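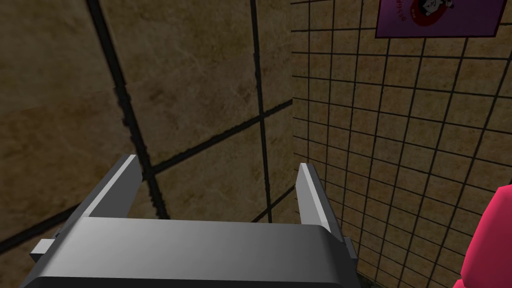 Pinlow Schools Volleyball Program
Progress report to the Feltis Fund
Reporting period: June through the end of the fall season
Submitted December 16, 2018

1. Purpose of this report

The Feltis Fund awarded the program a two-year grant to set up indoor volleyball in the Pinlow middle schools and to bring the gym at the Drallidmont site up to a standard where league matches could be hosted. This report covers the first half of the grant. It follows the headings in the grant agreement, with equipment and facilities combined because most of the spending in those two lines was on the same floor.

2. Status against the work plan

Five schools were to be running a weekly after-school session by the end of the fall season. All five are. Four started on schedule in the second week of term. The fifth, the Drallidmont school, started late on account of the floor work described in section 4 and used the cafeteria for its first sessions, with a portable net and foam balls.

The work plan also called for a fall league with home and away matches. The league was played, but in a changed format. With no home court available at Drallidmont for the first part of the season, the schedule was redrawn so that the schools met at a shared venue for blocks of matches, and the remaining fixtures went to single sites. Every school played every other school at least once in each age group. Three second-round matches in the younger group were not played and have been dropped from the records instead of being carried over.

The coach training item is partly complete. The introductory course was delivered in June. The follow-up course on scoring and refereeing was planned for the fall and has been moved to the spring, as the instructor could not offer dates that avoided match days.

The equipment loan scheme, under which students could take a ball home for the weekend, has not started. See section 6.

3. Participation

A student is recorded as registered when a signed form has been returned, and as active when they have attended at least half of the sessions offered at their school. The two figures should not be compared with those in our original application, which used sign-up sheets only.

Registered students, all schools: 457
Active students, all schools: 148
Active students who had not played on any school team before: 101

The gap between registered and active is wide. Much of it comes from the first weeks, when forms were handed out in physical education classes and returned in large numbers by students who then came once or not at all. Attendance fell quickly until the fourth week and was steady from then on, apart from the week before Thanksgiving. Registration forms will be given out in the spring only to students who come to a session and ask for one. We expect this to bring the registered figure down sharply and ask that the drop not be read as a loss of players.

Girls make up the larger part of the active group at every school except one. The exception is the school where the session falls on the same afternoon as girls' basketball. That session cannot be moved this year.

Attendance in the younger age group was more regular than in the older one. Older students gave other sports, rides home, and homework as the usual reasons for missing sessions, in that order, when coaches asked them at the end of the season. The questions were asked out loud and noted by the coach, so the answers should be treated with some care.

4. Facilities and equipment

4.1 Floor at the Drallidmont gym

The contract for the floor was awarded to Aksoy after quotes were received over the summer. The scope was to sand and refinish the existing maple, set new sleeves for the net posts, and paint court lines for volleyball over the existing basketball lines. The old sleeves had shifted out of true and would no longer hold a competition net at full tension.

Sanding showed damp under the boards along the wall nearest the locker rooms. Work was stopped while the source was found. It was traced to a drain line outside the grant scope, and the district repaired it at its own cost. The affected boards were replaced and left to adjust to the room before finishing. This added several weeks to the job — the full delay to the Drallidmont start is due to it.

The finished floor was accepted subject to two minor items. One sleeve cover sits slightly above the level of the boards and is to be reset. The attack line at the west end was painted in the wrong color and has been corrected with tape for the present. Aksoy has agreed to do both during the winter break at no charge.

Net tension, post alignment, and net height were checked after installation at both the boys' and girls' settings and were within the limits in the league rules. Clear space behind the end lines meets the league minimum. Clear space at the side nearest the bleachers meets it only when the bleachers are fully closed, so spectators at Drallidmont must use the end seating during matches. Signs to this effect are on order.

4.2 Portable equipment

Each school received net, antennas, ball cart, and a set of balls in two weights. The lighter ball is used in all sessions for the younger group and for the first part of each session in the older group. Coaches report fewer complaints of sore forearms than in the trial sessions held before the grant, where only the standard ball was available. No formal record was kept in the trial, so we are not able to put a figure on this.

Two of the ball carts came with faulty casters and were replaced by the supplier. One antenna broke in use. Pads for the net posts were left off the original order in error and were bought separately from the contingency line before any matches were played.

5. Coaching and match officials

Each school has a lead coach and at least one assistant. At three schools the lead coach is a member of the physical education staff; at the other two it is a classroom teacher who took the introductory course in June. Session plans are shared between schools and follow the same order: footwork, forearm pass, overhead pass, serve, and small-sided play. Hitting was not taught to the younger group this season. The plan had it starting in week six, but most players were not yet passing well enough for a set to be made, and the time was given to serve receive.

Match play in the fall bore this out. Younger group sets were decided in large part by serving runs. From the third round of matches a rule was used limiting any one server to a fixed run of points before rotation, and rallies became longer. We propose to keep this rule for the younger group through the spring.

Officials were the weakest part of the season. With the refereeing course put off, matches were officiated by coaches from schools not playing, which was possible only when several schools were at one venue. At single-site matches the home coach officiated. There were no formal protests, but calls on double contact differed a good deal from one match to the next, and two schools asked for written guidance. A one-page sheet has since been sent to all coaches and will be used until the course is held.

Student scorekeepers worked well at the shared venue. Score sheets from those matches were complete. Sheets from single-site matches were more mixed, and for two matches only the final set scores are known.

6. Items behind schedule

Refereeing course. Moved to the spring. The venue is booked and the fee has not changed.

Ball loan scheme. The district asked for a loan form covering loss and damage before any equipment left the building. A draft is with the district office. If it is not approved by the end of the winter break, we propose to drop the scheme for this school year and hold the balls for session use.

Late bus. The work plan assumed that the existing late bus would serve all sessions. At one school it leaves before the session ends, and the coach has been closing early so that students can catch it. The transportation office has been asked for a later departure and has not yet given an answer.

7. Budget

Spending on coach stipends is in line with the plan. Spending on equipment is slightly over, owing to the post pads, and the difference has been met from contingency. Spending on the floor is at the contract price, with final payment held back until the two items in section 4.1 are closed. Venue hire is over plan. The shared venue was not in the original budget and was needed for longer than expected once the floor work had stopped.

Training is under plan because of the postponed course, and the money will be spent in the spring. We ask the Fund to approve a transfer from the ball loan line to venue hire to cover the overrun. No increase in the total award is requested. A line-by-line statement is attached as Appendix A, and copies of the invoices for the floor and the venue are in Appendix B.

8. Plan for the next period

Sessions restart in the second week of January at all schools. The spring league will use home and away matches throughout, with Drallidmont hosting from the first round. The shared venue will be used once, for the closing tournament.

Hitting will be brought in for the older group from the first session and for the younger group when the coach judges that passing allows it. The attendance record will be changed so that late arrivals and early departures are marked separately, which should show the effect of the bus times more clearly than the present sheet does.

The refereeing course will be open to student scorekeepers in the older group as well as to coaches, if places remain.

The next report is due at the close of the spring season. It will include the final floor inspection and the result of the transportation request.

Appendix A: Budget statement
Appendix B: Invoices, floor and venue
Appendix C: Fall league results by age group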